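Catégorie : Vie associative > Rapports d'avancement

Cantine partagée Skindley : point d'étape de juin pour la fondation Sarıgül

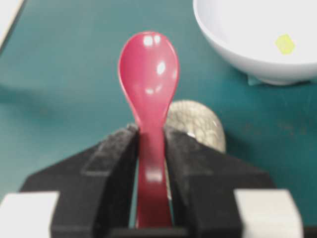

1. Fréquentation
Le service du midi accueille désormais 32 personnes inscrites, surtout des retraités du quartier et des parents isolés. Les repas du soir n'ont pas encore repris.

2. Travaux
La hotte est posée et raccordée. Le carrelage de la plonge a pris trois semaines de retard à cause d'une fuite sous l'évier. L'entreprise Caster a remis un devis corrigé, joint en annexe.

3. Personnel
Dineo Mathebula assure la cuisine depuis le printemps. Amra Bošković tient les inscriptions et les commandes. Six bénévoles ont suivi la formation hygiène.

4. Dépenses
Le poste vaisselle est soldé. Il reste à régler la deuxième facture de la chambre froide. Nous demandons le report du solde non utilisé sur le second semestre.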